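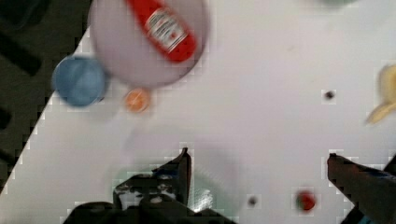

Leonie Haslinger
1/ A few notes from our recording week in Neltirstead. We are collecting demonstrations for the Vusach kitchen set, so that the arm can learn to tidy and sort a small table of food and dishes. I write them down mostly for the people who will record after us.

2/ One demonstration is one task from start to finish, driven by a person. "Put the strawberry in the green bowl" is one. "Move the banana to the plate" is one. If you do both without stopping, please cut them in two before you upload.

3/ Two cameras are recording all the time, one at the wrist and one beside the table. The wrist view becomes blurred whenever the arm travels fast. In January I was deleting these frames by hand. I do not do it anymore. The model will get the same blur when it drives by itself, so it should meet it in training also.

4/ What I do ask is to slow down for the last bit before the fingers close. If this moment is blurred too, the example does not teach very much about where to grasp.

5/ We are at 157 accepted demonstrations now. The goal for this table was 70, but the first ones went so quickly that we continued. I am happy with the number and less happy with the variety. Too many of them begin with the arm in the same place.

6/ So there is a new rule since yesterday evening: before each recording, bring the arm to a different start position. Over a bowl, over the plate, far out to one side, it does not matter which. You also do not need to put the objects back in their exact places. A table that is a little different every time is good for us.

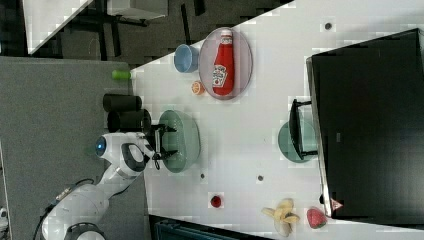 Ffion Price: Do you keep the failed ones? We threw ours away at Sayce and regretted it later, when we wanted to teach the model to try again after a missed grasp.

Leonie Haslinger
7/ Yes, we keep them, Ffion, but in a separate folder. There are two kinds. If the person misses, opens the fingers, and gets it on the second try, I count it as a good demonstration and label it "recovered." If the person gives up, it is labeled "failed" and stays out of training for now. We have 14 of the second kind, and nearly all of them are the ketchup bottle.

8/ About the bottle. When it is on its side, you have to come with the fingers across the body, not along it. Turn the wrist first, while you are still high, and go down after. People who are new to the controls like to turn and go down at the same time, and then they push the bottle away over the plate.
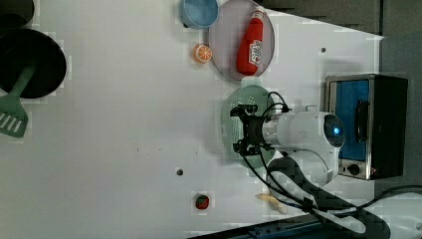 9/ Labels. Write the instruction as you would say it to a person in your kitchen. We had "object red small to container green" in the beginning, and this helps no one. Different wording for the same task is welcome. I write "bowl," my colleague writes "dish," and both can stay.

10/ Please write the label before you record. When I wrote them in the evening for the whole day, I had mistakes in them, and I found them only because the Skelport viewer plays the text together with the video.

11/ Breaks! After an hour of driving, my movements become lazy and I make strange detours. You see this clearly in the plots of the joint angles. We change the driver every 40 minutes now.

12/ Tomorrow I will hold back a part of the set for testing, before anybody trains on it. Then the first training run goes overnight. I will post the results in this thread, also if they are bad.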